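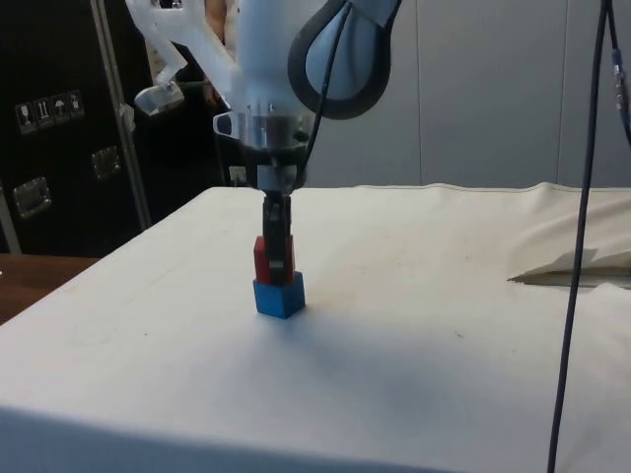

Red block on blue cube, gripper closed.

Cistus Block Stacking, data card

Last updated: Feb 16, 2021

Summary
Cistus is a set of 53 recorded episodes of a robot arm placing one small block on another. Plavar put it together while planning a change to its kitting benches, where people now stack and sort small parts by hand for most of a shift. Two colors of block stand in for the parts.

Each episode starts with both blocks apart on a cloth-covered table and runs for 60 seconds at most. Recording stops when the operator ends the episode or time runs out. Failed attempts are kept and marked in the "result" field.

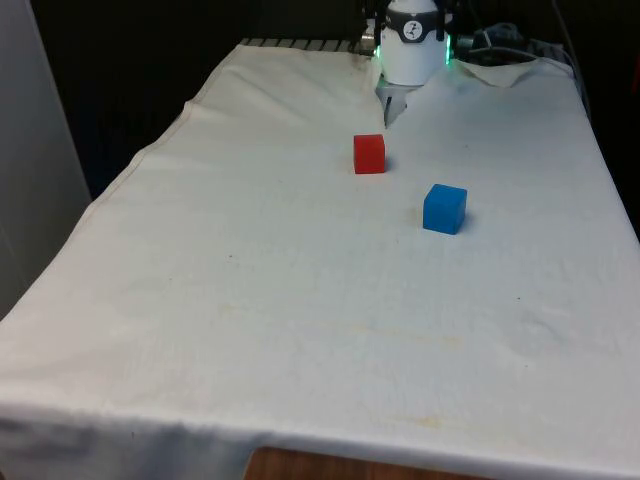 What changes at the benches
The arm is meant to take over the repeated stacking. Kitters would load trays, clear jams and check finished kits. Under the present plan each kitter spends 10 hours in training before working next to an arm, on paid time. Job grades have not been settled. The data says nothing about pace over a full shift and should not be used to set quotas for people.

Files
episodes/ video and joint positions
labels/ start, grasp, release, result
notes/ operator comments, free text

Known limits
Only one pair of colors. Folds and marks on the cloth were left as they were. Real parts at the benches are heavier and come in mixed trays. 3 episodes have no operator comment.

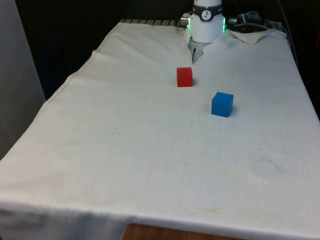
Sithole asked in review who stops the arm when a kitter is reaching for a tray, and wanted that written down before any bench trial starts. The plan now gives every kitter at the bench the right to stop it without asking a lead. Sithole also asked for a label for stops made by a person, which will be added in the next version.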